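Ziter planner: wrist cloud keeps marking the bracket as an obstacle

Ersoy_k
Running Ziter with head and wrist cameras fused into one voxel map. The planner rejects 6 in 15 goals with "start state in collision". Nothing is near the arm. Views from the same session:
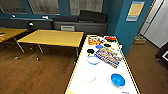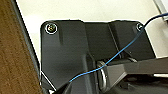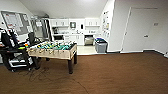
First and third: head camera. Second: wrist camera, with the bracket and blue wire.

Self-filter padding is 5 mm. The URDF has the bracket but no wire.

skosby
The wire crosses in front of the bracket, well outside 5 mm I would think. Those points survive the filter and end up in the map as occupied. Add a capsule for it in the URDF.

Ersoy_k
It flexes with the wrist. A fixed capsule would be wrong in half the poses.

pralberg_dev
I disagree with the capsule. Mask it in image space before the depth goes to the cloud. The bracket is fixed relative to the wrist camera, so one static mask does it. Dilate it to cover the wire's travel.

skosby
A static mask also blinds you to anything real in that region. I would not do that on a wrist camera used for grasping.

pralberg_dev
It is behind the bracket anyway. You lose very little.

skosby
Not where the wire hangs clear of it.

Ersoy_k
Tried the mask. 600 goals overnight, 5 rejected. All 5 have the head camera turned towards the foosball table, so I now suspect the rods. They are thin and the depth on them is poor.

pralberg_dev
Different fault, then. Check the head extrinsics and post the voxel size.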